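Sorting clothes on the bed: a tidier from Flutalley explains

For most people the laundry ends up on the bed sooner or later, and it often stays there until someone wants to sleep. The woman who runs Urio, a home tidying service based in Flutalley, has no quarrel with that.

“The bed is the best table in the house,” she says. “It's wide, it's the right height if you sit down, and you have to clear it by night.”

She set up the business 5 years ago after working in a second-hand clothes shop in Fludmont. The shop had 2,000 pieces on its rails at any one time and everything had to be folded or hung before opening. She still works in much the same way, starting with the heaviest thing in the heap.

“Denim first, every time. If you leave jeans until last they press creases into whatever is under them. I pull them into the middle of the bed, in a lump if need be, and the small things go off to the side.”
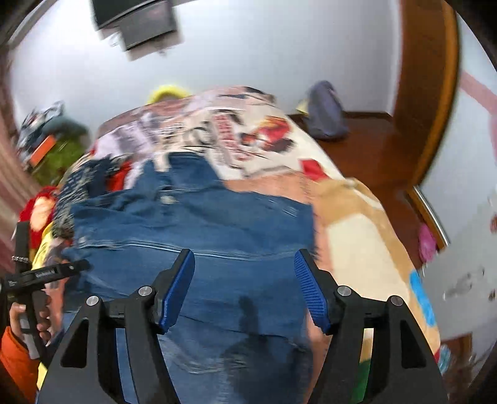
Why jeans take longer than you think

Asked what people get wrong, she says they try to fold jeans before they have found the waistband.

“You pick up a bit of leg and start from there, and then one side is twisted. Find the waist, hold it by the two side seams and give it a shake. Then lay one leg over the other. After that it's 3 folds and you are done.”

She looks at hems too. A hem that has curled over will stay curled in the drawer, so she flattens it with her palm before the first fold. She doesn't iron jeans and has never been asked to. 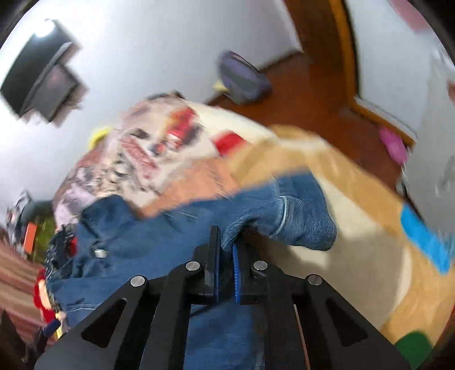 Children's rooms and teenagers' rooms make up a good part of her week. She likes a bedspread with a loud print, comic lettering and so on, though she admits it makes the job slower. “Small things vanish on it. Socks are the worst. I run my hand over the whole bed at the end – you find things that way that you'd never see.”

Jackets are another matter. She would hang every one of them, but plenty of homes have no rail to spare. In that case she does up the buttons, turns the jacket face down, brings the sleeves in across the back and folds it once from the bottom.

“The collar is what gives you trouble. It folds in on itself and the points twist. Open it out first with your fingers.”
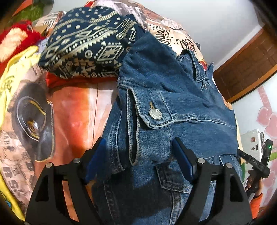 A denim jacket on the printed duvet, with its collar still folded over.

Soft toys she leaves for the owner to deal with. She once put a whole shelf of them in order of size and had to come back on the Saturday to undo it.

For storage she uses the plain boxes sold by Plundix, 2 to a shelf, with no lids. “Lids are for the loft. If there's a lid on it, the jumper goes on top of the lid.”

Urio takes bookings in Flutalley and Fludmont, and the diary is full until October.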